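4.2 Garment handling on a bed surface

The second comparison moves from the tabletop to a bed, where the support is soft and the fitted sheet can be picked up along with the garment. We compared two finger sets on the same hand-held body: the straight Erkine finger and the curved Betgate finger. Both are driven by the same trigger linkage, and the controller logs jaw width and pose at a fixed rate. Figure 4 shows the bed setting from a head-level viewpoint (a) and from the camera on a gripper (b).
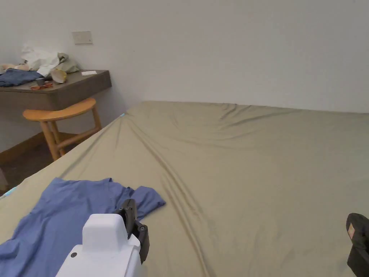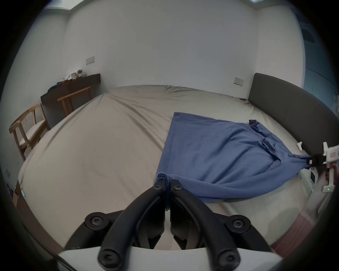 Figure 4. Blue cloth items on a bed with a fitted sheet. (a) Gripper with its fingers apart at a garment. (b) Two grippers holding separate corners of a cloth.

Does a wider jaw opening make it easier to pick up a single layer of cloth?

Only up to a point. A wider opening tolerates more error in where the operator places the fingers, but the fingertips then travel farther across the mattress before they meet, and the sheet tends to be drawn in with the garment. In our trials the best setting was a partial opening, with the tips lowered until they just touched the fabric. Full opening was useful mainly for thick hems and for cloth that was already bunched.

Each finger set was used for 18 sessions by 10 operators, giving some 2000 logged grasps after aborted attempts were removed. A grasp was counted as clean if the garment lifted and the sheet stayed on the mattress. Operators were given no feedback on this measure during a session. The order of the finger sets was alternated between operators, and jaw pads were replaced when the surface showed visible wear.

The curved finger gave more clean grasps on single layers, while the straight finger was easier to aim at a folded edge. The difference was small for shirts and larger for towels. We attribute this to the angle at which the tips meet – the curved set closes above the mattress surface, whereas the straight set closes almost parallel to it and scrapes the sheet. L. Egger reviewed the borderline cases by hand, using the wrist view first and the head view when the tips were hidden by cloth.

Pose tracking used the Kalinowski filter described in Section 3.1 without retuning. Drift was highest when both cameras faced a plain wall. The Bullance controller dropped no frames in either condition, so the timing analysis in Section 4.3 uses the full logs.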